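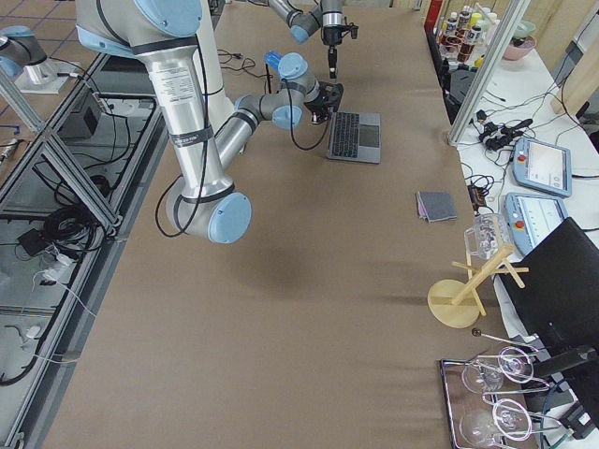

One of the growers at the Stuveleo market told me last week that she'd stopped expecting the seed library to answer emails, and then in January it started answering them, so whatever we were doing, could we please keep doing it. I wrote that down on the back of a seed packet and it's going first in this report.

So, the Firnedis seed library, progress to Mar 20, 2026. You asked for something shorter than last time and I'm trying!

The germination tests are the big news. We've now tested 79 of the 105 varieties in the collection, and most of the beans and squash came up fine, even the older jars. The onions are another story. Onion seed just doesn't keep, and I'd guess half of what we had is only good for compost. I've pulled the worst of it from the catalog and asked the growers over in Zakaria if they can spare some fresh stock (they grow a nice flat yellow one that I'd love to have back).

The lending side is busier than I planned for. We have 26 new borrowers this winter, nearly all of them from the two evening talks, and they want tomatoes. Everybody wants tomatoes. I've started nudging people toward the lettuces and peas, which are much easier to save true to type, and a few have taken the hint.

Money: we're under on envelopes and postage, and over on the dehumidifier, which died in the cold snap and had to be replaced in a hurry. I moved the difference out of the printing line. I should have called you before doing that and I'm sorry, it was a Flerkon unit on sale and I grabbed it. The receipt is in the folder with the others.

What's behind is the labeling. The old cards have three or four people's handwriting on them and some of the harvest years are pure guesswork, so typing them up has been slow going. I'd like to push that piece to June if you're okay with it. The rest of the onion testing should be wrapped up well before then, and the carrots too, if I can get the heat mat to hold a steady temperature.

Also, we need more jars. The quart size, with the wide mouth.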